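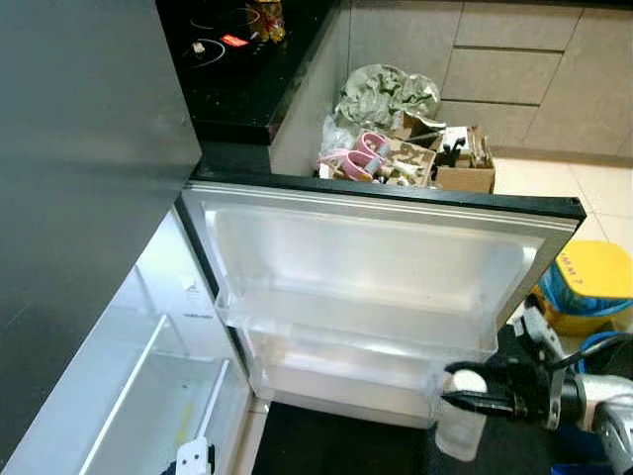
Head camera, door shelf task: gripper with bottle in front of the lower shelf.

Hestwood software working group
Minutes of the meeting held on 28/11/2018, Cusemholm site, upper meeting room

Chair: Zuweira Abubakari (ZA)
Attending: planning lead, perception lead, controls engineer, tooling engineer, Ríos integration contact (by phone)
Apologies: Skarkow maintainer

1. Minutes of the previous meeting
Accepted with one correction. Under item 4, "joint limits" should read "joint velocity limits".

2. Matters arising
2.1 The log format change is merged. Logs written before July still need the old reader, which will stay in the tools repository but will not be built by default.
2.2 Hand-eye calibration script: still open. The tooling engineer has the residual plot working but not the check on the input poses. Carried over.

3. Placement into door shelves
3.1 The planning lead went through the door shelf task. Skarkow currently treats the refrigerator door as a fixed obstacle once the opening phase is finished. If the door swings after that, the planned approach and the real shelf no longer agree, and the planner has no way of knowing.
3.2 Proposal: keep the door angle as a state variable for the whole task and re-estimate it before the final approach. The perception lead can supply the angle from the top edge of the door, which is the best contrast available. The shelves themselves give poor depth because they are clear plastic.
3.3 The controls engineer asked what happens if the estimate arrives late. Measured delay from head image to planner is 230 ms. Agreed that this is acceptable for a stationary arm and unacceptable during the approach itself. The arm will therefore hold at the pre-place pose until a fresh angle is received.
3.4 Collision model for the bottle: stays as a plain cylinder. The Ríos contact would prefer the mesh. ZA asked for planning times with both before this is raised again.
Action: planning lead to add the door angle to the task state. Perception lead to publish the angle with its covariance.

4. Wrist camera
4.1 Pose estimates from the wrist camera are being accepted while the wrist is moving quickly. The filter weights them the same as estimates taken at rest.
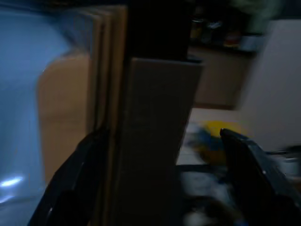 Wrist camera, board between the fingers, background blurred.

4.2 The perception lead suggested discarding any estimate taken above a set joint speed. The controls engineer objected that on long moves this would leave the filter with nothing to work on. After discussion it was agreed to scale the measurement noise with wrist speed and to discard only at the top of the range. The thresholds go in the configuration file, not in the code.
4.3 Objects held between the fingers are at present segmented as part of the background if they are flat and dull in colour. A mask of the fingers from the kinematic model would help. Low priority.
Action: controls engineer to make wrist speed available on the same clock as the images.

5. Tabletop detection
5.1 The detector merges neighbouring items when they overlap in the head view. Cups and bottles standing close together come back as a single box, and the grasp planner then picks a centre point between them.
5.2 Lowering the overlap threshold separates the merged boxes but brings back duplicate detections on transparent items.

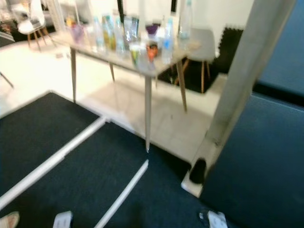
The perception lead would rather leave the threshold alone and track over 3 consecutive head images, dropping any box that does not persist. This costs time at the start of each cycle. The planning lead had no objection provided the arm can begin its neutral move in parallel.
5.3 Transparent items: depth is unreliable and will remain so with the present sensor. Height is to be taken from the colour outline and the known table plane. The tooling engineer noted that the table plane is fitted once at start-up and never checked again. To be fixed together with 5.2.
Action: perception lead to put persistence tracking on a branch. Tooling engineer to add a plane check.

6. Floor obstacles in the base map
6.1 The base planner uses the map built at start-up, with a height cut-off. Low items such as cables and mat edges fall under the cut-off and are not in the map at all.

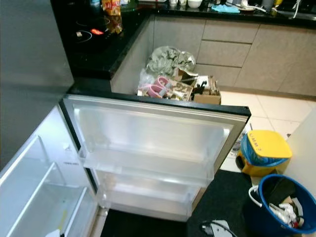
Head camera, refrigerator open, floor area to the right of the door.

6.2 ZA asked for a separate low-obstacle layer fed by the head camera whenever it is tilted down. The Ríos contact confirmed that the map server accepts extra layers, but each one must carry its own time-out. Time-out set at 2 minutes to begin with.
6.3 The swept area of the refrigerator door should be in the same layer. This depends on the door angle from item 3 and will wait for it.
Action: Ríos contact to send the layer interface notes.

7. Any other business
The nightly simulation run is failing on the build machine with a licence error. Tooling engineer is looking into it.

Next meeting: date to be circulated by ZA.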